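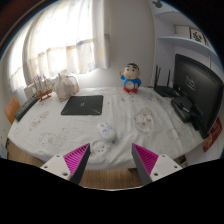 Fig 1. Round table with the printed animal cloth.

Tablecloths and noise in a small café
Project report, Design and Materials, group Wirnham 2

1. Why we picked this
Small cafés are loud. Hard floor, hard walls, cups landing on bare tables all day. Our question was wether cloths on the tables make any difference people notice, and what they cost to keep up. Cheap fix compared with ceiling panels, if it works.

2. What we did
Two weeks at Café Marinescu in June. First week bare tables, second week cloths on every table. Same opening hours, same music off. Sound readings at the counter with the Fliltik phone app, one at opening, one at lunch, one mid-afternoon. Also a short paper survey left by the till. 115 filled in, 65 from the cloth week.

Cloths came from Grimia, plain and printed. Total spend £430, mostly the cloths, a bit on clips and printing.

3. Results
Lunch readings lower in the cloth week, but not by much. Opening readings no real change – hardly anyone in. Mid-afternoon was mixed, one day was actualy louder because of a school party.

Survey was clearer. Most people in the cloth week ticked "quieter than I expected". Several wrote that cups and cutlery were less sharp. Talking noise much the same, which makes sense, a cloth can't do a lot about voices. Families liked the printed cloths. A few older customers said plain looked smarter.

4. Washing
Bigger problem than we planned for. Coffee stains came out at 30 degrees if done the same day, left overnight they didn't. White shows everything. Staff said changing cloths at lunch slowed them down and they would want darker ones.

5. Problems with the method
Phone app not calibrated, so readings only compare with each other. Weather different between weeks, door open more in the second one. Survey had no box for age – should have had. Customers could see the cloths, so they may have guessed what we were after.

6. Next time
Try felt pads under the cloths. Try rubber mats under the cutlery trays as well. Longer test, and swap the order of the weeks in a second café.

Survey form and reading sheets are in the appendix.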